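Mirnik Folding Workbench: Four Months In

Posted by Julián Aguirre, June 22, 2020

I bought the Mirnik folding workbench in February to replace a pair of sawhorses and an old door. I rent, my garage is shared, and anything I work on has to be put away the same night. The bench cost more than I wanted to spend, but the Barrios one I had been looking at was out of stock.

It stands 38 inches high, which suits me at the vise and is a little tall for hand planing. The top is 24 inches deep. Setting it up takes a minute once you know which leg goes first. The instructions get this wrong, so ignore step two and open the left side before the right.

The legs lock with a pin on a short cord. One cord came off in the first week and I tied it back on with fishing line. The feet grip well on concrete. On the driveway, which slopes, I need a shim under one corner.

For sawing it is fine. For anything with a mallet, work over a leg, since the middle of the top bounces. I built a set of drawers on it and chopped all the joints at the left end. The clamps that come with it are poor. I gave them away and use two Cilen bar clamps I already owned.

The finish on the top marks easily. Glue comes off with a scraper, but coffee does not. My neighbor Temitope Okonkwo has the older model with the thicker top, and hers has held up better after years of use. If you can find one of those secondhand, buy it.

Folded, it weighs over 40 pounds. There is a handle, placed too near one end, so it drags unless you carry it with both hands.

I would buy it again for a small space. With a room of my own I would build something heavier.
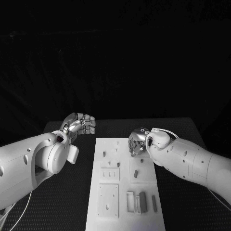
Replacement pins are sold in packs of 10, and they fit the older model too.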